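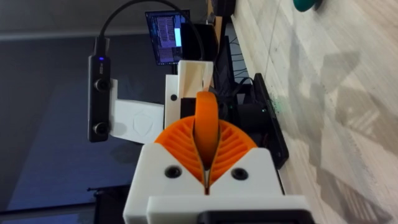
Last updated: July 4, 2019

Moving from an apartment to a house with a septic tank, what should I know before we sign

marshgrass_88
We are renting in Illton and have an offer accepted on a house out past Lalby. It has a septic tank and a leach field. I have only ever lived on city sewer. The inspection is next week and the seller's paperwork says the tank was last pumped in May but doesn't say what condition it was in. Two adults, two kids, one dog. What do I need to ask, and what do I need to stop doing once we live there?

tworivers
Get a separate septic inspection. The regular home inspector will flush the toilets, run the taps for a while and write "functional." Ours did that and the outlet baffle had been gone for years. You want someone who opens the lid and looks, and who walks the field.

One thing about the pumping. A tank pumped right before a sale tells you very little. The inspector can't see whether the level was high or whether water was running back from the field when it was emptied. Ask for the pumping receipt and call the company on it. They usually write notes.

oldpipe
Agree on the separate inspection. Don't agree that a recent pump out is suspicious. Plenty of people do it as a courtesy, and some counties require it at sale. I've sold two houses and did it both times.

tworivers
Didn't say suspicious. Said it tells you little.

pinto_bean
Ask where the tank is and get it in writing with measurements from the corner of the house. We bought without that and I dug 18 holes before I found the lid. It was under the steps to the deck.

Also ask how old the field is. The tank can last a long time if it's concrete. The field is the part that costs money. Our neighbor replaced his and the digging alone ruined the yard for two summers.

marshgrass_88
Thanks. The listing says the system is 38 years old. Is that the tank or the field? And is that bad?

oldpipe
Could be either or both. The county health office should have the original permit and any repair permits. Go in person if you can. The drawing is usually not to scale but it shows the layout. If there is no repair permit, assume the field is original.

38 is old for a field. It isn't automatically dead. Mine was older than that when I sold and it passed.

lakeside_ln
I would walk away or get money off. We bought with an old field and it lasted one wet spring. Passing an inspection on a dry day in summer means nothing.

oldpipe
It doesn't mean nothing. A decent inspector does a load test, puts a few hundred gallons through it and watches the level. A field that is failing will usually show it even in dry weather.

lakeside_ln
Ours had a load test. It passed. I'm only telling you what happened to us.

kandside_mike
For what it costs to live with one, here is what we paid in Kandside. Inspection with lid off and load test was $450. A new distribution box plus a riser so we don't have to dig for the lid anymore came to $2,675. That was the big one. The riser is worth it. You just unscrew the cover.

On daily habits:
Spread the laundry out. Don't do six loads in one day.
No wipes, even the ones that say flushable.
No grease down the kitchen sink.
Fix a running toilet the same day. It will flood a field faster than anything else in the house.
Don't park on the field, and don't let the moving truck do it either.

pinto_bean
Garbage disposal too. We took ours out and put a compost bucket under the sink.

tworivers
We kept the disposal and pump a little more often. Every three years with four people. I wouldn't tell anyone they have to rip it out.

pinto_bean
Your tank might be bigger. Ours is small and the pumper told us to stop using it. OP, find out the tank size.

dustyboots
What about the additives, the packets you flush every month? My father-in-law swears by them.

oldpipe
Waste of money. The bacteria are already there from normal use. The pumper I used at Ondieki Septic told me he can't tell which customers use them.

dustyboots
He has used them for some 30 years and never had a backup.

oldpipe
How often does he pump?

dustyboots
Every two years.

oldpipe
Then I'd give the credit to the pumping.

lakeside_ln
Nobody has mentioned water softeners. Ask if there is one and where the backwash goes. If it drains into the septic that's a lot of extra water, and people argue about what the salt does. Ours was rerouted to a dry well, but check if your county allows that before you do it.

marshgrass_88
There is a softener. I'll ask. I called the county this morning and they have a permit for the original install and one repair, no details over the phone. Going in tomorrow to get copies. I also found the pumping company and left a message.

We have the septic inspection booked as a separate visit with a load test. The seller agreed to it as long as we pay and fill in any digging.

tworivers
Good. Be there when they do it. Take pictures of the open tank and of where the lid is, and ask what the baffles are made of.

marshgrass_88
Update. The repair permit was for the field, one new trench added, and the rest is original. The pumper called back and said the level was normal when he opened it, but one baffle is cracked. He wrote that on the receipt. The seller's agent says they never saw the second page. We're asking for the baffle to be replaced before closing and will decide on the rest after the load test.

kandside_mike
A baffle is a cheap fix. Ask for the riser while they have it dug up.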